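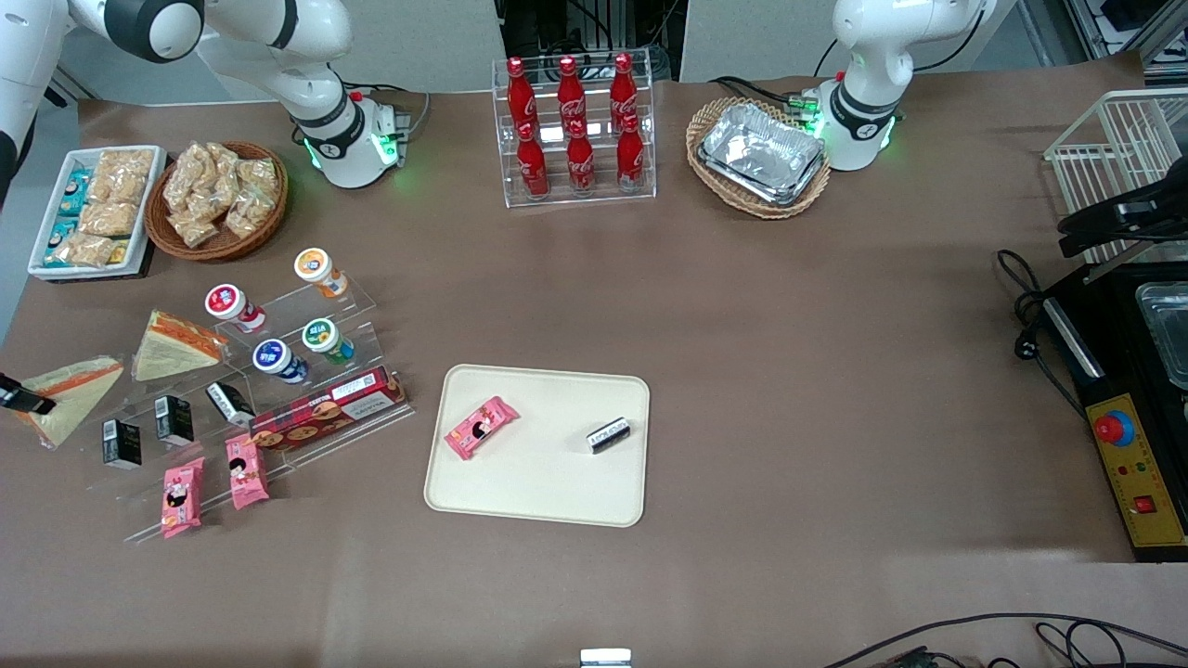
Figure 1. Layout of the model store counter, Catorlow teaching room.

Student Project Report: Arrangement of a Small Snack Counter
Course in Retail Display, Geris College
8 June 2024

1. Purpose
The project examined how a small counter can present packaged food so that each kind of item is easy to find. The layout was based on the front counter of the Garkura shop, which the group visited in April and which lists 393 products.

2. Materials
Stepped clear acrylic stands were chosen for cups, sandwiches and small packets. A two-tier rack of the same material was used for six Coca-Cola bottles. Bagged snacks were placed in a round wicker basket, and biscuits and crackers were kept together in a white tray. The budget allowed by the college was 653 crowns.

3. Order Selection
The second part of the work concerned the making up of a customer's order on a cream-colored tray. 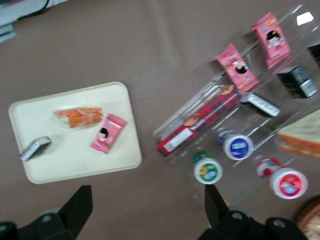 Wrapped carrot sticks, a pink snack packet and a small silver tin made up one such order. The group found that packets with a bold cartoon print were quickly recognized at an angle – plain dark packaging required closer attention. This agrees with the course notes by Cieślak, which advise placing darker goods beside brighter ones. 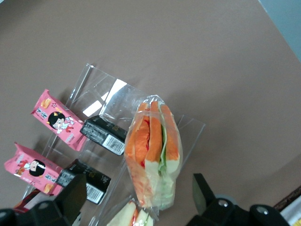
4. Recommendations
Pink and black packages should continue to share the stepped stand. Shelf labels should be added to each tier, and the trial should be repeated with 5 orders of greater size.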